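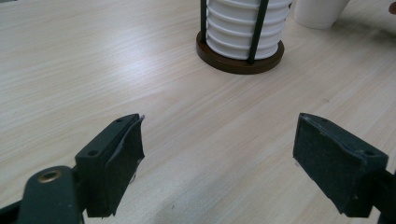
## On trial: the Larkura hand-held gripper kit

The Larkura is a pair of hand-held grippers sold by Puvar for recording tabletop tasks. A person does the job with the grippers, and the recordings are used later to train a robot arm. We have had a kit on trial since April and used it mostly for cup work: taking a cup from a stack, setting it down, and putting it back. Readers have asked whether it is worth the money, so this item covers what we know so far.

### What you get

The kit comes with two grippers, cables, a charger for the base unit, a calibration card, and a printed setup guide. The software is a separate download and runs on an ordinary desktop computer. Puvar lists the kit at $1,418. Spare finger pads are sold in packs for $49. Support is by email only, and both of our questions got a reply the next morning.

### Setup

The guide says 15 minutes. Ours took most of a morning the first time, mainly because the base unit needed an update before it would recognize the second gripper. After that, starting a session was quick. Run the calibration again whenever you change a pad, even if the software does not ask for it.

### In use

Cups are a fair test for any gripper. They are light, they nest tightly, and a firm squeeze will bend the wall. With the Larkura, a single cup can be held from the side between the two gripper parts, one in each hand, and turned while the other hand steadies it.
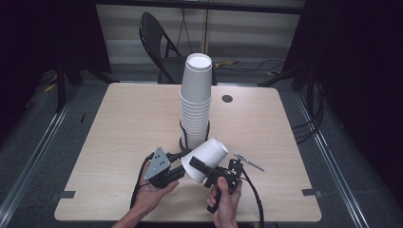
It takes practice to judge how hard to press. New users tended to crush the first few cups and then hold the next ones too lightly. Most people settled down within an hour. Cable handling was the bigger complaint. A cable pulled across the forearm is tiring, and one person reached for a strain clip that is not in the kit.

The recordings themselves have been clean. We lost 7 during the trial, all on the same day, and traced them to a full disk on our own computer. File names are set by the software and cannot be changed until export, so keep a written log if you switch tasks often.

### Pads

Check the pads before every session. A lifted corner can catch on a cup rim, and worn rubber does not hold like new foam. Puvar sells both materials at the same price. If you plan to compare results between sessions, write down which pads were fitted.

### Other options

Zaltness rents a similar set by the month, with training included. That may suit a group with one short project. Rezende makes a wireless model, but we have not had one to try, and the waiting list is closed at present.

### Borrowing the kit

The trial kit can be booked through the equipment desk until it goes back to Puvar. Bring your own cups, and return the calibration card in its sleeve.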